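Progress report to the Etmont Fund
Project: Takden Shape and Color Sets for early learning rooms
Reporting period: first half of the grant year, to the end of April
Submitted by: Gintarė Žukauskas, project lead

## 1. Purpose of the grant

The Etmont Fund supports Takden in the development and placement of a set of solid shapes for children between three and six years of age. The sets are intended for early learning rooms that have limited budgets for classroom materials. Under the grant agreement, Takden is to finalize the design of the set, produce 1000 cubes in the first production run, and deliver complete sets to partner rooms before the close of the grant year.

This report covers design, production and the first deliveries. Financial statements are provided under separate cover.

## 2. Design of the cube

The cube is the first shape in the set and the one on which all other dimensions depend. During the period the design team completed 7 versions. Early versions had sharp edges, which reviewers in the partner rooms considered unsuitable for younger children. Later versions were rounded too far, and children had difficulty stacking more than a few of them. The approved version has a slight rounding at the edges and flat faces wide enough to build on.

Color was settled in the same period. Staff at the Simões learning center compared several reds under the ceiling lights of their main room and preferred a strong, warm tomato red with a matte surface. Glossy samples were set aside after staff reported that glare made the faces harder to tell apart at floor level. The red cube is now the reference piece against which the remaining colors will be judged for strength and finish.
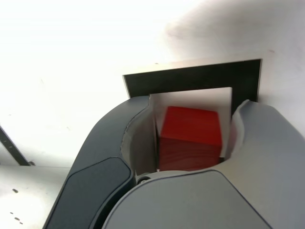
## 3. Production

The first production run was placed with Goreo, which has supplied Takden on two earlier projects. By the end of the period Goreo had delivered 500 cubes. The balance is scheduled for the second half of the grant year, together with the first cylinders and prisms.

On receipt, each carton is opened and checked against the approved sample for size, edge and color. Two matters were raised with the supplier:

- Color varied between the first and second cartons. Goreo has agreed to mix the color for the whole of the next delivery in a single batch.
- Cartons were packed without dividers, and some cubes arrived with rubbed corners. Dividers will be used in all further shipments at no additional charge.

Rubbed pieces have been kept for staff training and will not be placed in classrooms. Replacement pieces are included in the next delivery and do not affect the budget.

## 4. Deliveries and use in rooms

Of the cubes received, 200 have been distributed to partner rooms for early use. The Simões center received the largest share and has made the cubes available during free play and in short guided sessions on sorting and counting.

Teachers report that the cubes are chosen often and that children use them mainly for towers and enclosures. Several teachers asked for a storage tray that children can fill on their own – at present the cubes are kept in general toy bins and are mixed with other materials by the end of the day. Takden considers this a reasonable request and has begun work on a shallow tray. No additional funding is sought for the tray at this stage.

Teachers also asked for a printed card of suggested activities. A draft has been written in plain language and is being reviewed by two partner rooms.

## 5. Variances from the work plan

The selection of the red took longer than planned, and the order to Goreo was placed one month later than the work plan foresaw. The delay has been partly recovered. Delivery of complete sets by the close of the grant year remains achievable, provided that the cylinder design is approved on schedule.

Spending on samples was higher than budgeted. The difference has been met from the travel line, which was underspent.

## 6. Work for the next period

- Approval of the cylinder and prism designs
- Selection of blue and yellow, using the same method as for the red
- Receipt and checking of the remaining cubes from Goreo
- Trial of the storage tray at the Simões center
- Printing of the activity card after review

Takden requests the Fund's written agreement to the transfer from the travel line described in Section 5. Questions on this report may be addressed to Gintarė Žukauskas at the Takden office.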